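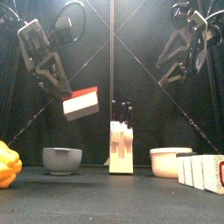 Minutes of the manipulation methods meeting, July

Present: the Endell bench group, the Getura data group, two members of the Derese review panel (by phone)
Apologies: Skandis workshop
Meeting opened 10:05 am

1. Minutes of the previous meeting

Accepted with one correction. Under item 4, "grasp success" should read "placement success". The two are scored separately and the earlier wording made the June result look better than it was.

2. Matters arising

2.1 The scoring sheet now has a separate column for operator intervention. Closed.

2.2 The backdrop cloth has been rehung. The Getura group asked that it stay dark for the rest of the series, as the segmentation step was tuned against it. Agreed.

2.3 Cable routing on the arms. The Skandis workshop has sent a written note proposing a shorter loop at the wrist camera. Carried over until the workshop can attend.

3. Method under test

3.1 The Endell group restated the question for the benefit of the review panel. The policy is trained on teleoperated demonstrations of picking up a block and setting it down among kitchen items. The present series asks whether relabelling the demonstrations by sub-goal (approach, close, lift, carry, lower, release) improves placement over training on whole demonstrations with a single label.

3.2 Both conditions use the same demonstrations. The only difference is in the labels and in the extra input that carries the current sub-goal. Network size, training length and camera views are held fixed.

3.3 The review panel asked how sub-goal boundaries are set. The Getura group replied that boundaries come from gripper width and wrist height, then get checked by hand. Lift and carry are the hardest to separate. Two annotators working apart placed that boundary at noticeably different points, and the group has written a tighter rule: carry begins when horizontal speed first exceeds vertical speed after closure.

3.4 The panel asked whether the sub-goal is given to the policy at run time or predicted. It is predicted. A variant with the sub-goal supplied by an operator was run for comparison and is not part of the main result.

4. Bench layout

4.1 The standing layout keeps the knife block in the middle of the table with a bowl to either side. Blocks and a bell pepper are placed further out. The knife block is there as an obstacle and is never a target in this series.

4.2 Start positions for the target block are drawn from a printed list before each session. The operator may not swap a position for an easier one. If a block falls over during set-up it is stood up again and the trial proceeds.

4.3 The panel queried whether a second arm that holds nothing should stay powered. The Endell group prefers to leave both arms powered in all trials, so that the joint state input has the same form as in the demonstrations. Agreed, and to be stated in the write-up.

4.4 Lighting. The white items reflect strongly at their front faces. The Getura group reported that exposure had drifted between morning and afternoon sessions while the camera was on automatic. Exposure is now locked and the affected trials have been marked in the log. They are kept in the main count and will also be reported separately.

5. Results to date

5.1 The training set stands at 102 demonstrations after removal of those with dropped joint readings.

5.2 Each condition has been run for 48 trials. Placement was scored as successful when the block came to rest upright inside the marked area without touching another item on the way.

5.3 The sub-goal condition placed the block successfully in 30 trials. Scoring of the single-label condition is not complete. One scorer has finished and the second has not, and the group declined to give a provisional figure.

5.4 Failures in the sub-goal condition fall mostly in the lowering stage. The usual pattern is that the policy predicts release while the block is still above the table. It then opens early and the block lands tilted. Failures at closure are less common and tend to come with the block turned so that its narrow side faces the gripper.

5.5 Contact with the knife block occurred in 2 trials, both during carry. The panel asked for the wrist height trace of each to be put in the appendix.

5.6 There was discussion of whether early release is a labelling problem or a sensing problem. The Getura group pointed out that the lowering segments are short, so the class is thinly represented in training. The Endell group thought the wrist view was the more likely cause, as the held block hides the table surface at low height. No agreement was reached. Both explanations can be tested without collecting new demonstrations: the first by reweighting the segments, the second by masking the wrist view below a fixed height and comparing.

6. Statistical treatment

6.1 The panel advised against pooling with the June series, where the start positions were chosen by the operator. Agreed.

6.2 The comparison between conditions will be paired by start position. The Endell group will report the interval as well as the difference and will not report a test on the failure types, as the counts are too small.

6.3 The rule for ending a trial was clarified. A trial ends at release, at contact with the table edge, or when the time limit is reached. An operator stop is scored as a failure whatever the reason, with the reason logged.

7. Other business

7.1 Disk space on the Getura store is low. Raw video from before June will be moved to the archive. Processed files stay where they are.

7.2 The Derese panel would like the annotation guide circulated with the draft. The current version is out of date at the lift and carry boundary and must be revised first.

8. Actions

Getura: finish second scoring of the single-label condition.
Getura: revise the annotation guide to match 3.3 and circulate.
Getura: train the reweighted variant described in 5.6.
Endell: run the masked wrist view comparison on the existing start position list.
Endell: add the statement on powered arms to the methods section.
Endell: extract wrist height traces for the contact trials.
Skandis: attend the next meeting or send a drawing for the cable change.
Derese: return written comments on sections 3 and 6 once the draft is out.

Meeting closed 11:40 am. Next meeting to be set when the second scoring is in.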